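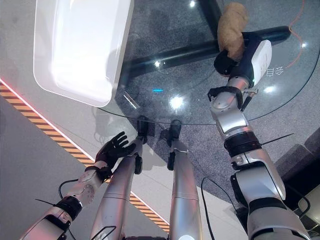
Head camera view, glass table station. Right gripper holding the soft tan item, white tray at upper left.

Gretham open day recordings: data card

Status: usable with care. Read the section on what the recordings can't show before you quote any number from this card.

What this is

Recordings from a public demonstration at Noravura's hall in Gretham, on a Tuesday in July. The company invited suppliers, local press and a few outside reviewers to watch a humanoid handle soft objects at a glass table. I went as one of the outside reviewers. Noravura agreed beforehand that the head camera video and the joint logs would be released, and to its credit it released them without trimming the bad ones.

The invitation promised "everyday tidying, fully on its own." I would not use those words for what is in this folder.

Contents

113 episodes, each one an attempt to pick up a soft item and put it in the tray
Head camera video for every episode
Joint positions for both arms, legs logged but standing still throughout
Operator notes, typed by Noravura staff during the session
My own notes, in the file visitor_notes.txt

Of the 113 episodes, 16 were run with the public watching. The rest were recorded that morning, before the doors opened. The field "session" tells you which is which. Please keep them apart in any analysis. The morning runs look better, and I don't know how many restarts came before them.

Hardware

The two arms don't end in the same thing. The right one carries a gripper with black pads, in a white rounded housing. The left one has a black five-fingered hand. During the public session the gripper did all the lifting. The hand was talked about at length by the presenter and lifted nothing. If you are training on this set to learn anything about five-fingered grasping, look elsewhere.

The table has a round clear glass top on a black metal frame. Glass is a fair choice if the aim is to make life hard for a vision system, and the presenter said that was the aim. Overhead lights show up in it as bright spots, and the robot's own feet are visible through it. The carpet underneath is speckled gray. I asked for a few runs on a plain wooden top as a comparison and was told there was no time.

How success was scored

This is the part I trust least. An episode is marked "success" if the item is in the tray when the timer runs out. It doesn't matter how it got there. Dragging counts, and so does dropping it from height. The time limit is 50 seconds in the public runs. The morning runs have no stated limit, and some go on much longer.

I rescored the public session with a stricter rule: lifted clear of the glass, carried, and let go inside the rim with no second try. Both scores are in the table, as "score_host" and "score_visitor". They disagree often enough that I would report both or neither.

Was a person helping?

Sabine Haberkorn, who ran the demonstration for Noravura, told the audience that nobody was steering. When I asked her afterward she was more careful. An operator picked the target item on a laptop before each run and could take over the arm at any time. She said this happened in 2 of the public runs. The logs have a takeover flag for those and for no others. The flag is set by hand, so it records what the operator remembered to press.

I don't think anyone was trying to fool us. I do think "on its own" was said too many times from the front of the room.

What the recordings can't show

Anything about speed in normal use. The items were placed for the robot by staff, always within easy reach.

Anything about walking. The machine stood at the table for the whole session.

Anything about wear or heat. There was a long break after lunch with the robot switched off, and no reason was logged.

Anything about other objects. Hard, wet or heavy things were not tried.

Known problems

Clock drift between the video and the joint logs, nearly a full second by the end of the day. The correction script from Ackermann works on the morning files. I have not got it to work on the public ones.

Reflections in the glass confuse the automatic item labels. Treat the labels as guesses and check them by eye.

The earlier Briditska recordings use the same column names but score success differently. Do not merge the two sets.

Changes

Second release: added visitor scores, fixed the session field, removed the word "autonomous" from the title at my request.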